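Monbridge opens shared workroom with large table for public use

August 2020

Monbridge is opening a shared workroom for people who need a big, flat surface and a few hours to use it. The room will take bookings from local groups, small traders and anyone with a job that does not fit on the kitchen table at home.

The main feature is a large white table with a smooth matte top. Side desks along the wall are for bags, tape and other things people bring with them, so that the main table can be kept for the work itself. Monbridge expects it to be used for wrapping and packing, sorting parts, laying out plans, cutting fabric and small repairs.

The room was fitted out by Jullomer, which also supplied the tables. The floor was levelled first, as the old one sloped towards the door and anything round tended to roll off. Lights were then fixed overhead and the walls were repainted. The work took 16 weeks, including a pause in the spring when the building was shut.

Coralie Kereama, who manages the room for Monbridge, said the table came first and the rest was planned to suit it.

"We asked people what they were short of, and most of them said space to put things down," she said. "They had tools and they had materials. They were working on the floor, or on a bed, or on two desks pushed together with a gap in the middle. So we bought the biggest table we could get through the doors and went from there."

Users are asked to keep to one simple habit. Things in use stay near the edge where the person is working, and everything else goes on the side desk. The middle of the table is left clear, so that a second person can spread out without having to move somebody else's job. 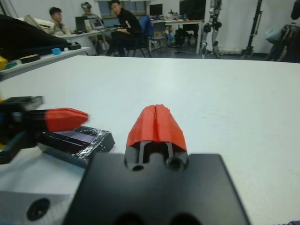 Dekker said the clear middle had been the hardest part to get used to and was now the part most worth keeping, as large sheets could be laid flat straight away and nothing had to be stacked on a chair first. Dekker added that a second side desk would be welcome, because the first fills up quickly with bags when more than one group is in.

Monbridge is looking at that request and hopes to have an answer by October.

Bookings are for half a day or a full day. A half day costs £15 and a full day is charged as two half days. Groups of up to 5 can share one booking at no extra cost. Larger groups should get in touch before they book, as the room has limited seating and some of it is needed by people working at the desks.

Tape may be used on the table top, but it should be lifted the same day. Glue, paint and varnish need a cover sheet, and rolls of this are kept in the cupboard by the sink. Cutting is allowed on a mat only. Hot tools may be used by arrangement. Anything left on the side desk overnight should have a name on it. Items without a name will be put in the lost property box and kept for one month.

The table will be wiped down between bookings and users are asked to do the same when they finish. Chairs should go back to the desks at the end of the session. Numbers in the room will be kept low for the time being, and windows will be left open where the weather allows.

Plarkora has given £400 towards cutting mats, lamps and a set of steel rulers. These will stay in the room and can be used by anyone with a booking. The lamps clip to the edge of the table and can be moved along it as needed.

"It is a plain room and we would like it to stay that way," Coralie Kereama said. "There was talk of shelves over the main table and we decided against them. Shelves get filled, then things start to hang off them, and before long people are ducking to see what they are doing."

Visits before booking are welcome. People planning to bring in large items should measure them first and check the size with the office, as the stairs turn sharply at the first landing. There is a goods lift at the back of the building, which can be unlocked on request.

Booking forms are available from the Monbridge front desk. Groups that already rent space elsewhere in the building can add the workroom to their present agreement and do not need to fill in a new form.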